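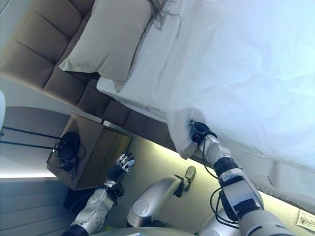
Rivimon is hiring a night crime and courts reporter for the Alleck desk. Full time, start in October, sooner if you can. We cover police, fire, the county jail and the courthouse for a town that used to have a daily paper and now has us. Night means night. The scanner goes off, the editor calls, and you get up and start dialing. If the big white bed and the padded headboard up top look like a place you'd have trouble leaving at 2 a.m., think hard before applying. Phone on the nightstand, ringer on, when you're on call.

What you'd be doing

Checking the overnight logs and calling the dispatch supervisor, the sheriff's desk and the state police barracks. Every shift, even the dead ones.

Reading charging papers. All of them, to the end. The stuff that matters is usually in the officer's statement and not on the cover sheet.

Sitting in on first appearances in the morning if something broke on your shift. Kha Mạch has the courthouse during the day and will take over after that, so leave notes a person can read.

Writing short and writing fast. First version up once two of us have read it, then update as we confirm. We write "police said" a lot. We don't write "allegedly" on top of "police said", pick one.

Going back. We follow every felony case we name somebody in until it ends, dropped charges and not guilty verdicts included. There's a spreadsheet for it. It is behind right now and catching up would be part of your first month.

Talking to families, sometimes on the worst day they've had. You knock once, you leave a card, you go. No second knock, no sitting outside in the car.

What we need

Some reporting experience, can be a student paper if the clips are good. Courts or police work is a plus but we've trained people before.

A drivers license and a car that starts in winter. Mileage is paid.

You know what's public record in this state or you can learn it quick. You can ask for a document twice without getting nasty about it.

Clean copy. We have one editor at night and she is also doing the newsletter.

Okay with hard material. Homicides, crashes, cases with kids. We don't run a death story without talking it through first and you can always hand one off, no questions. Counseling is covered under the health plan.

A second language would help a lot. Plenty of people in Alleck speak Vietnamese or Spanish at home and we miss things because of it.

What we don't need: mugshot galleries, scanner rumors posted as news, victims' social media scraped for pictures. We stopped running mugshots for anything short of a public safety alert and we aren't going back.

Hours and pay

Shift starts at 9 p.m. Four nights on, three off, and one of the four is on call from home. On-call nights are paid whether the phone rings or not. If you get called out after midnight you don't come in for first appearances, Kha does it.

Salary depends on experience, we'll tell you the range in the first call so you don't waste your time. There's also a $2000 moving payment if you're coming from out of the county. Health and dental from day one. Vacation is real vacation, the desk phone gets forwarded to somebody else.

The newsroom is upstairs from the Udedby building supply office, side door. One flight of stairs, no elevator, which we know is a problem. If it's a problem for you say so and we will set you up at home or in the press room at the courthouse.

How to apply

Send a resume and 2 clips to the jobs inbox, subject line "night desk". At least one clip should be a crime, court or accident story you reported yourself. Add a few lines on what you'd do different if you could write it over. No cover letter please, Faustine reads all of these herself and she would rather read the clips.

If we like them there's a phone call, then a paid tryout shift with the night editor. We'll hand you an old police log and a charging document and you write from those. Nothing from the tryout gets published.

References only at the end, and we'll ask you before we call anyone.

We're reading applications as they come in and will close this when the job is filled. Everyone gets an answer, might take us a bit.

We know people who live here and have a record, or have a family member with one, see this beat differently then most reporters do. Please apply. A record does not rule you out.

Questions about the job go to Faustine Tessier, night editor. Call the desk line after 9 p.m., she's asleep before that.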